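Work table

A work table (also worktable, work bench when heavier) is a table kept for doing things on -- sorting, packing, cutting, assembling, laying out -- as opposed to eating or writing. Found in workshops, studios, stock rooms, schools, shared halls. No fixed size. Most are flat topped, four legged, plain.

Name

"Work table" in everyday American use covers nearly anything with a flat top and no drawers in the way. "Bench" is used for the kind bolted to a wall or fitted with a vise. In older household writing the word meant a small sewing table with a cloth bag slung under it, a different piece of furniture, see Sewing table. Catalogs mix all three.

Construction

Top, frame, legs. Tops are solid wood, board with a coated face, steel, or plastic. Coated board is the common choice for light work, cheap and easy to wipe, but the edges chip and once water gets in the board swells. Steel is used where food is handled. Legs fixed, folding or on casters. Casters should lock, at least two of them, diagonally.

Height is the thing people get wrong. For standing work the usual advice is top at or a little below elbow height. Light detailed work goes higher, heavy pressing or kneading work lower. A 34 inch top suits a fair number of standing adults, and seated work needs it lower and with the knee space left clear. Adjustable legs solve this where several people use the same table, thought they tend to wobble at full height.

Color

White and pale gray tops are popular. Small dark parts show up well, dirt does too. Against that, glare under ceiling lights, and pale items get lost on them. Some users put down a dark mat for this reason.

Trays and supports

Loose items on a work table are normally kept in shallow trays. A tray marks off an area, stops round things rolling, and lets the whole job be lifted off in one go when the table is needed.
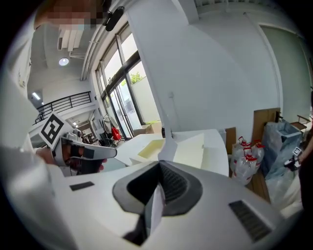
Shallow trays are preferred over deep ones for sorting, as the hand goes in from the side and nothing hides at the bottom. Depth of a few finger widths is plenty. Deep bins belong under the table or on a shelf. Tray color is mostly a matter of taste, but a tint different from the top helps the eye find the rim, and a pale-yellow tray on a white table is enough of a difference for most people. Items that need to be seen face on are propped upright beside the tray. Small boxes go to the back, where they do not get elbowed. Trays that nest are easier to store but stick together if put away damp.

The Ferkeo tray system, sold in the Drolaver area, uses 6 tray sizes that share one lid. Not compatible with the earlier Kingi trays, whose rim is wider.

Placement

Near a window if possible, side on to the light. Facing a window is tiring, back to it puts a shadow on the work. Large rooms with high ceilings need extra light over the table even when there is a lot of glass, the daylight drops off fast away from the windows. Walking space on at least two sides. Supplies kept on the floor nearby -- bottles, boards, boxes -- should be pushed back to a wall and out of the path.

Load

Light folding tables are often rated at 400 pounds spread evenly, far less at one point. Steel framed benches go to 2,000 pounds and up. Ratings assume a level floor. Standing on a folding table is the most common way of breaking one, usually at the hinge brace.

Care

Wipe with damp cloth, mild soap. No scouring pads on coated tops. Tighten leg bolts every few months, more often if the table gets moved. Tape residue comes off with a bit of cooking oil, then soap. Burns and deep cuts in coated board can't be sanded out; solid wood can be sanded and re-oiled.

Shared tables

In shared rooms the custom is to clear the top at the end of a session. The Prernley workshop rules allow one tray per user to stay out over night, labeled, all else goes on the shelf. Enforcment varies.

See also: Workbench, Sorting tray, Trestle table, Sewing table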